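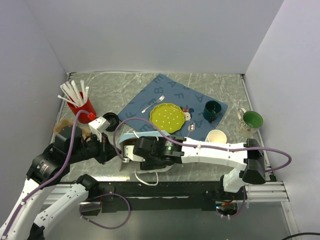 Photo: Cerow student projects, table setting

Student Work > Food and Nutrition > Project Reports > Lunch in Eminden

We use cookies to remember your settings and count visits. By staying on this site you agree to our cookie policy.

What Do Little Kids Leave On Their Plates?

My project started with my cousin, who is four and will eat a pea only if it is still frozen. I wanted to know if other kids were that picky or if it was just our family (I had my suspicions). My teacher said fine, but I had to measure something and not just complain about peas, so I picked leftovers.

I worked with the lunch room at the Abbasi preschool in Eminden, which serves 25 kids a day. They let me come in through most of April, right after my morning classes, and weigh the food that came back. I used a kitchen scale from home and a bucket for each kind of food: vegetables, bread or rice, meat and beans, fruit. Milk I skipped. I tried it on the first day and it went all over my notebook, so no milk data, sorry!

The first part was just regular lunches, nothing changed. Vegetables were the big loser, with 3,000 grams in the bucket by the end. Fruit was the smallest pile by far, and most of it was orange peel, which I probably should have taken out before weighing. I noticed that way too late.

For the second part the cook changed one thing for me. Vegetables went out first, in small bowls, while the kids were still waiting for the rest. Same carrots, same green beans, same everything. Over the same number of lunches the vegetable bucket came to 2,000 grams. I was really excited about this and weighed the last bucket twice to be sure.

Bread went the other way a little. I had 873 grams in the first part and more in the second, but I wrote the second number on a napkin and the napkin is gone. My guess is they were fuller by then, but a guess is all it is.

Some problems with my project. A few kids were out sick in the second part, so there was less food to leave behind to begin with. The menu wasn't exactly the same either, and one of the first-part lunches had Brussels sprouts, which is hardly fair. Also the kids got used to me and started bringing me their plates to show off, and I think a couple of them ate more just for that.

If I did it again I'd run it longer and weigh what goes out as well as what comes back. My friend at Vodton school wants to try it with older kids next term, and I've already promised her my buckets.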